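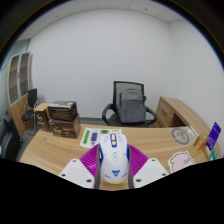
Graklow Opens Trade-In Program for Used Office Equipment

Sep 18, 2022
By Glykeria Vrettos

Graklow, the office supply retailer, today announced a trade-in program for computer mice, keyboards and small monitors at its Pekberg and Sullach stores. Customers who bring in used equipment of any brand will receive store credit, valid for 90 days.

A trial held at the Pekberg store in May drew 259 customers, who returned 2141 items. Equipment that passes inspection will be cleaned and offered to local schools. The remainder will go to Nyaga, a licensed recycler, within 30 days of receipt.

"Many households and small firms keep old equipment in a drawer for years," said Harvey Penner, director of store operations. "We want returning it to be as simple as buying it."

Batteries must be removed before drop-off. Printers and damaged monitors are not accepted.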